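August, still at it

Right, day whatever of The Great Learning To Swim Properly. I did 300 metres this morning without hanging onto the side once!! I know that's nothing to a real swimmer, and the woman in the next lane was doing that tumble turn thing as if she were being paid for it, but in June I couldn't manage a width without swallowing half the pool, so I'm having this one.

The pool at Hebden Road opens at half six and it is lovely at that hour. Hardly anyone talks. The water has that flat look before the first person gets in, and I always feel a bit rude being the one to spoil it. I did the first 100 far too fast (as usual), then had to float about on my back pretending I'd meant to.

Breathing is still the problem. I can do it to the right perfectly happily but the minute I try the left my legs sink and I go round in a sort of banana. The Dodell book says to practise with one arm out in front and look at your armpit. I have now looked at my armpit more than I ever wanted to. Kicking with a float is going better, and my ankles have stopped cramping, which I put down to the bananas. Real ones, this time.

Bus home was late again, the 124, so I stood there with wet hair and ate both my sandwiches before eight o'clock. Then starving by ten. Had beans on toast, then the end of the fruit loaf, then toast again. Swimming makes me hungrier than anything I've ever done, including that walk up to Cidonlow in the rain. I had a lie down after that and meant to read, and slept right through till one.

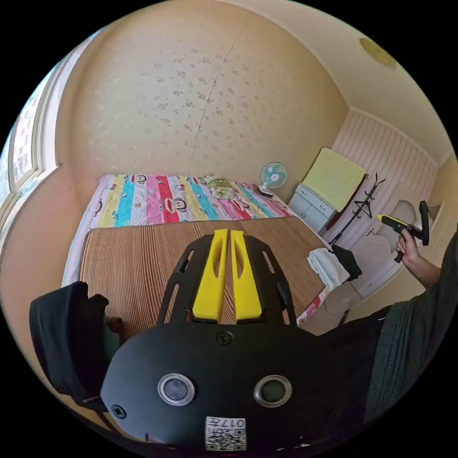 Things to sort before the next swim

New goggles. The Clunetero ones leak on the left, and I've had the strap as tight as it goes – I had rings round my eyes until teatime. The shop by the station has some for smaller faces so I'll try those.

A pound coin for the locker. I had to ask at the desk again and got a Look.

Ear drops. Everything on one side sounds like it's coming through a wall.

Also decide about the evening class. It's 90 minutes, which sounds like an awful lot of swimming, but they do the first part in the shallow end and it's all grown-ups, so no small children overtaking me. I keep opening the form and closing it again. I think I'll do it. I'll have another look tomorrow, after the left side breathing, when I'll either be feeling very pleased with myself or full of chlorine.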